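# The Arm at the End of the Hall

By six in the morning Denise Goodall has the lights on and her coffee parked well away from the controller, a habit she picked up at Mottram and has never seen reason to drop. The arm in her care is called Mina, and Mina has just passed 745 hours at the Gastitz workshop — time, by Denise's reckoning, for a good going-over.

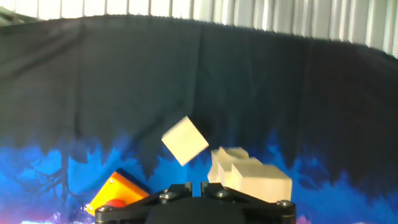 A gripper gets looked after in small ways, and most of them are dull. Denise wipes down the fingers, runs them open and shut, and then goes around the fasteners with a hex key that used to belong to Tudor Ardeleanu, who taught her the trade. The four silver socket screws in the black plates get a dab of paint after each check, and she likes to do the outer ones first, working in toward the fingers. Dust gets into the narrow gap between those two, so a soft brush lives in her shirt pocket.

After that comes the wrist cable, which she replaced in June, and a slow run of 1000 cycles while she catches up on her notes and, if the morning is kind, a second cup.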